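Brallus hand-held gripper, second version

I bought a pair of these in June to replace our old Trovdale units, and we have put over 200 demonstrations through them since then. Most were small pick-and-place jobs, with two people working side by side.

The grip is the best part. It weighs less than the Trovdale, and the trigger has an even pull all the way through. Iresha Samarakoon did 28 runs in one sitting and had no complaints about her wrist — with the old ones she stopped at 15 or so.

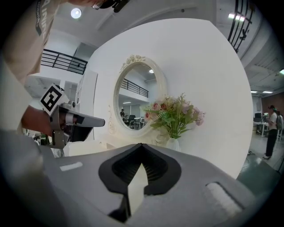 Tracking was good in bright rooms. Out of 157 recordings I kept for comparison, we lost the marker in 4, all of them during fast turns. Calibration takes a few minutes and the manual skips a step, so read the Kao forum post first.

The cable is too stiff and the mounting screws need checking every morning. I would still buy the pair again at this price.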